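Sprechernotizen: Luvenano im Test – was der Greifbaukasten samt Simulation leistet
Vortrag Motport, 17. Januar 2020
Redezeit 20 Minuten, danach Fragen

Folie 1 – Einstieg

Kurz begrüßen, keine Firmengeschichte. Gleich zur Sache: Luvenano ist ein Paket aus einem Zweifingergreifer, einer Handkamera und einer Simulationsumgebung. Verkauft wird es an kleine Betriebe, die noch keinen eigenen Automatisierer haben. Wir haben es sechs Wochen lang benutzt, ohne Rabatt und ohne Begleitung durch den Hersteller. Die Rechnung hat Motport bezahlt.

Dazusagen, dass ich nur über die Ausgabe vom September spreche. Wer eine ältere hat, findet einige Menüpunkte an anderer Stelle.

Folie 2 – Was in der Lizenz steckt

Die Grundlizenz kostet 490 Euro im Jahr und gilt für einen Arbeitsplatz. Enthalten sind der Szeneneditor, die Bibliothek mit Oberflächen und Gegenständen, der virtuelle Greifer und die Ausgabe der Kamerabilder. Der echte Greifer wird getrennt berechnet. Die Anbindung an eine vorhandene Steuerung ebenfalls, das steht im Angebot erst auf der zweiten Seite. Bitte hier langsam sprechen, die Frage nach den Kosten kommt sonst am Ende dreimal.

Vier Schulungsstunden sind dabei. Sie werden am Stück gehalten. Für unsere Leute war das zu lang, zwei Termine wären besser gewesen.

Folie 3 – Einrichten

Installation auf einem gewöhnlichen Bürorechner mit ordentlicher Grafikkarte. Der erste Start hat bei uns einen Vormittag gekostet, vor allem wegen der Netzwerkfreigaben. Danach lief es stabil. Abstürze hatten wir nur beim Importieren sehr großer CAD-Dateien.

Die Szenen baut man aus Blöcken: eine Arbeitsfläche, die Umgebung, dann die Teile. Farben und Texturen lassen sich austauschen, ohne dass man die Geometrie anfasst. Für das Training einer Bilderkennung ist das der nützlichste Teil des Pakets. Wer nur eine einzige graue Tischplatte zeigt, bekommt ein Modell, das nur graue Tischplatten kennt.

Überleitung zur nächsten Folie: Der Blick aus der Handkamera ist für die meisten im Saal ungewohnt, also kurz stehen lassen. Auf die Holztextur der Fläche hinweisen und auf die beiden Finger am unteren Bildrand. Der Rest der Umgebung ist einfarbig oder nur schwach strukturiert, das reicht für viele Versuche. 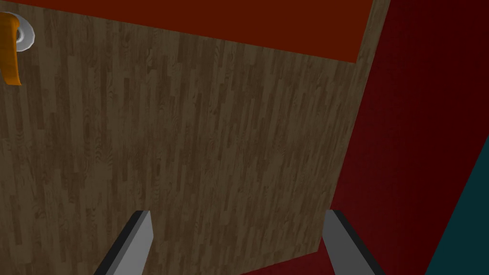 Kramer wandte nach der Vorführung ein, eine Simulation mit so gleichmäßigem Licht sage wenig über eine Halle aus, in der nachmittags die Sonne durch das Oberlicht fällt. Man müsse die Beleuchtung mindestens genauso oft verändern wie die Oberflächen, sonst verlasse man sich auf etwas, das es im Betrieb nicht gebe. Außerdem fehle im Handbuch jeder Hinweis darauf, in welcher Reihenfolge man dabei vorgehen solle.

Den Einwand vortragen, er ist berechtigt. Luvenano kann die Beleuchtung verändern, aber nur über eine Konfigurationsdatei. Im Editor gibt es dafür keinen Regler. Wir haben uns ein kleines Skript geschrieben, das vor jedem Durchlauf andere Lichtwerte einträgt. Wer möchte, bekommt es von uns.

Folie 4 – Der Greifer

Zwei Finger, parallel geführt. In der Simulation sind sie einfach gehalten, mit glatten Flächen und ohne feine Schattierung. Das spart Rechenzeit und stört beim Planen nicht. Beim Kontakt wird es ungenauer. Weiche Teile verhalten sich in der Simulation wie harte, und bei runden Formen rutscht der virtuelle Greifer seltener ab als der echte.

Unser Versuch mit Teilen von Traluvwood: kleine Griffe und Ösen, dazu flache Leisten. Bei den Leisten passten Simulation und Wirklichkeit gut zusammen. Bei den gebogenen Griffen mussten wir die Greifpunkte am echten Gerät nachstellen – bei jedem Typ einzeln. Wer viele Varianten fertigt, sollte diese Zeit einplanen.

Falls jemand nach der Greifkraft fragt: auf das Datenblatt verweisen. Wir haben sie nicht selbst gemessen.

Folie 5 – Die Handkamera

Vorteil: Die Kamera sieht genau den Bereich, in dem gegriffen wird. Nachteil: Sie sieht nur diesen Bereich. Gegenstände am Rand sind schnell angeschnitten, und dann muss der Arm ein Stück zurückfahren oder seitlich versetzen. Wir haben deshalb vor jedem Griff eine zweite Position anfahren lassen. Das kostet Takt, senkt aber die Zahl der Fehlgriffe spürbar.

Eine feste Kamera über dem Tisch lässt sich ergänzen. Im Editor ist sie schnell gesetzt. Am echten Aufbau braucht man eine Halterung, die nicht mitgeliefert wird, und die Kalibrierung ist umständlich beschrieben.

Folie 6 – Support

Antworten kamen per E-Mail meist am nächsten Arbeitstag, auf Deutsch und verständlich. Zwei Fehlermeldungen wurden bestätigt, eine davon ist inzwischen behoben. Offen ist der Fehler beim Zurücksetzen der Szene: Wird während einer Bewegung abgebrochen, bleibt der Greifer in der alten Stellung. Abhilfe ist ein Neustart der Szene.

Folie 7 – Für wen es passt

Betriebe mit wenigen Teiletypen und jemandem, der sich mit Skripten auskennt, kommen damit zurecht. Ohne diese Kenntnisse wird es zäh, weil zu viel in Textdateien eingestellt wird. Für reine Machbarkeitsfragen genügt die Grundlizenz. Den echten Greifer würde ich erst bestellen, wenn die Simulation für das eigene Teil sauber läuft.

Wir verlängern um ein Jahr, mit einem Arbeitsplatz. Ein zweiter lohnt sich für uns im Moment nicht.

Fragen, die vermutlich kommen

Läuft es ohne Internet? Ja, nach der Aktivierung. Die Bibliothek wird dann nicht aktualisiert.

Kann man eigene Oberflächen einbinden? Ja, als Bilddatei. Auf die Skalierung achten, sonst wirkt die Maserung zu grob.

Gibt es eine Testversion? Auf Anfrage, befristet. Die Ausgabe der Kamerabilder ist darin gesperrt.

Zum Schluss den Verteiler für das Lichtskript herumgeben und die Folien für den nächsten Vortrag schließen.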